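Chapter 4
Reading the Road Ahead

I learned to drive on the old Plallstead road, and for weeks I looked at nothing but the bit of pavement right in front of the hood. My aunt, Rajeshwari Mathew, kept tapping the dash and saying, "Farther out!" She was right (she usually was), and I've been looking farther out ever since.

So that's our job in this chapter. We'll talk about lane lines, edge lines, signs and those little posts along the verge, and how they work together to tell you what's coming. I love this stuff, and I hope you will too! Keep your notebook handy, because we'll come back to the Panicker braking table on page 272.

Start with a straight two-lane road where side roads join from both sides, just before the trees close in and throw their shadow over the pavement. The round sign says 70. 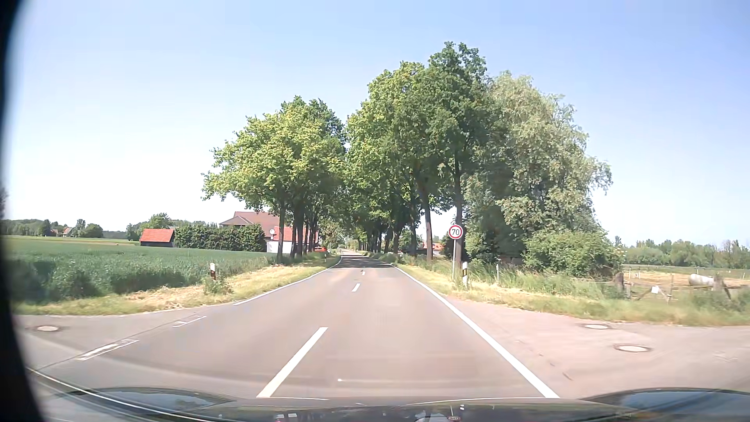

4.1 Lines Down the Middle

Center dashes divide the lanes. Watch how short they seem to get as you look up the road.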